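Unit 6 – Bringing up a simulated pick cell

Course notes, Robot Cell Maintenance
Prepared by Yuto Oshima. Lab supervisor: Tomomi Tsuchiya

Read the section on frames in Unit 5 before the lab. The work in this unit is done in the simulator. The hardware checks in Unit 7 follow the same order, so keep your setup sheet.

6.1 Base placement

The arm model is loaded first, with no furniture. Enter the base position from the setup sheet and lock it. The base must be fixed to the world frame. If it is left free, the arm will drift as soon as the first joint moves, and the drift is small enough to be mistaken for a controller fault.

Run each joint separately through its range at low speed. Watch for links passing through each other. A link that does so has lost its collision shape, usually from a bad file path. Reload the model; do not patch the shape by hand.

6.2 Loading the Ralska room set

The Ralska set contains the room, the work surface and the loose objects as separate files. Load them in that order. The work surface in this unit is a stall with a roof, which makes it a harder case than the open bench in Unit 5. The gripper has to come in under or past the canopy, and the posts limit how far the wrist can swing to either side.

After loading, let the simulation run for 200 steps with the arm parked. Objects are placed slightly above the counter and need to settle. An object that keeps shaking has the wrong mass or a contact setting that is too stiff. An object that sinks has no collision shape.

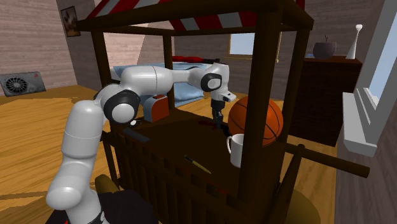 Figure 6.2. Simulated cell with the arm over the stall counter, fingers pointing down. The basketball and the front-right post are the nearest obstacles on the right.

6.3 Clearance check

Clearance is checked at the hand, the wrist and the long upper link. Students tend to check only the fingers. With a canopy in the cell, the upper link is the part most likely to touch first, and the planner will not report it if the canopy was loaded as a visual object only. Open the object list and confirm that the roof, the top beam and all posts are marked as solid.

Move the hand down in steps of 2 mm for the last part of the approach. Record the joint values at the lowest safe height. Tall or round objects near the target should be noted on the sheet by name. A ball can roll if a finger brushes it, and the run then has to be reset from the saved state.

6.4 Gripper alignment

The fingers should be vertical at the pick point. Read the tilt from the tool frame – the view on screen is not reliable, especially from a camera set above and to one side. If the tilt is more than 2 degrees, correct the wrist joint and repeat the clearance check from the top.

Open and close the fingers with nothing between them. Both should travel the same distance. Uneven travel means that the mirrored joint has the wrong sign or scale. The Hsu sheet at the back of this handout lists the settings for the lab gripper.

6.5 Saving the state

Save under your group name with the suffix _ready. Include the arm pose, object poses and contact settings. Do not save while the arm is moving.

To hand in:
Completed setup sheet
Joint values at the lowest safe height
Object list with solid and visual marks
Saved state, loaded and tested 2 times

Sheets go to Tomomi Tsuchiya before the start of the Unit 7 lab.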